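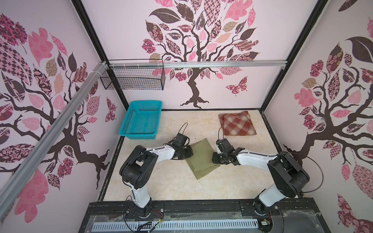
Issue 40

Folding notes: the plaid and the green

October 13, 2022

I have been keeping these notes under the Junora heading since the shelf reorganisation, and textiles are overdue. Two cloths are covered, one olive green and one in a red, cream and brown plaid. Both are stored folded. The plaid goes to the back right corner and the green stays in the middle of the floor until its place is settled.

The plaid folds to a rough square. I halve it lengthwise, halve it again, then fold across until the stack holds its shape without a hand on it. Edges go to the back. The green gets the same treatment, although lying at an angle makes it harder to judge whether the sides are parallel. Turn it square to the wall before the last fold.

For containers there is the teal plastic basket at the back left, with perforated sides and a slotted base, and the black wire mesh one hung from the rail with white cable ties. The mesh basket is for small items only. Cable ties are quick to fit, but I check them every 20 days and replace any that have whitened at the bend. A folded cloth belongs in the teal basket, laid flat, thickest first.

Brushed fabric needs more care than smooth. The nap grips itself, so a crooked layer will not slide into line and has to be lifted and laid again. With a check, use the pattern: follow one pale line from end to end and fold along it.

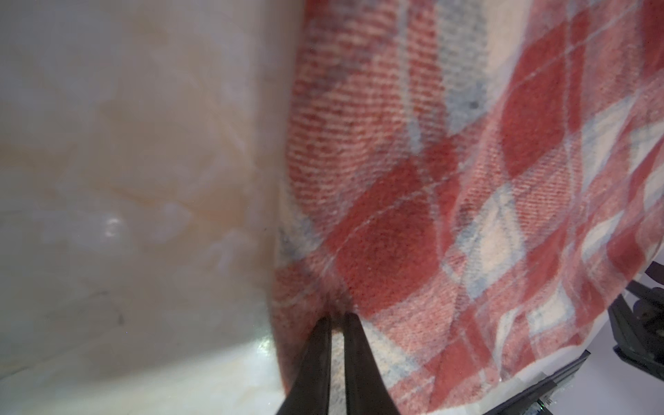 Still to do in November

Decide on a permanent spot for the green. Try Liltora's flat dividers in the teal basket. Wipe down the marbled surfaces before anything goes back against them.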